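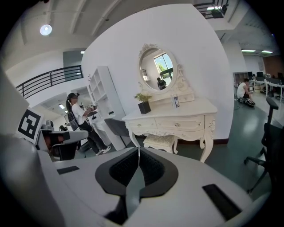 The Hirov gripper, with the black mesh pads fitted.

I spent most of July going back and forth between two hand-held grippers, the Hirov and the older Wurico, and I said I would write up my notes when I was done. I'm mostly done. The Wurico went back in its case last night and the Hirov is staying on the bench.

Some background for people who don't read this blog often. I use these to record hand motions for pick and place tasks. You hold the gripper, squeeze, move a thing from one spot to another, and the recording gets used later to train an arm. My arm is a Kulkarni, bought used, and it has its own problems that I'll get to some other time.

Jaw and pads

The Wurico came with smooth pads. They are fine on cardboard and bad on anything glossy. The Hirov pads have a mesh texture with a thin gap down the middle, and that gap catches thin edges better than I expected. I tried both on a small carton, a plant pot, a marker pen and a folded cloth. The Wurico dropped the pen more often. The cloth was a tie.

The Hirov is heavier at the front. After an hour my wrist knew it. Stella Owino did some of the sessions with me and she has smaller hands than I do. She preferred the Wurico grip and still does. If your team is split like ours you may want one of each.

Marker tracking

The Hirov carries a square marker on an upright plate at the left side. The Wurico has its marker flat on top, where my sleeve kept covering it. With the plate standing up I lost tracking a lot less. The downside is that the plate sticks out, and I have knocked it into a shelf edge more than once. It needs a fresh calibration after a hit like that, so check it before you record anything you care about.

I logged 3314 clips in total across both grippers and threw out 49 of them for bad tracking. Most of those were from the first few days with the Wurico, before I moved the base camera higher. I didn't keep a fair split between the two grippers, so please don't read that as a score for either one.

Marker cubes on the shoes

We also tried putting markers on feet. The idea was to know where the person is standing while the hands are working. The cubes are white with a square pattern on the sides, one on top of each shoe. Sitting down and looking at your feet is a good way to check that both cubes show up in the head camera before you start.

The floor in that room is glossy and throws back the ceiling lights. I turned exposure down a step and left it there. Cables were the other thing. Tape them down or move them, because you can't watch your feet and the gripper together.
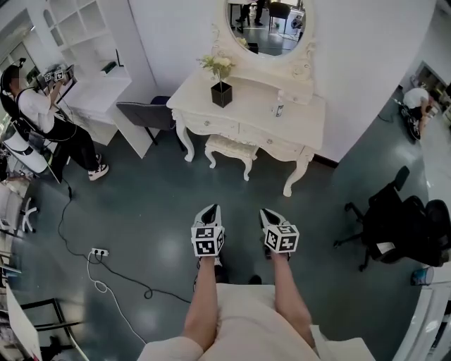

Controller

I ran everything through the Flullholm box. It takes 2 cameras without complaint. A third camera made it stutter, and the log filled up with late frame warnings. I set the buffer to 3000 and that cleared most of them. The menu for this is under Advanced, then Input, and it does not save unless you back out of both screens.

The next job is to run the Hirov clips on the Kulkarni arm and see how the pads do when a motor is closing them. I have to print a new mount first. The one I have is for the Wurico and the bolt holes don't line up.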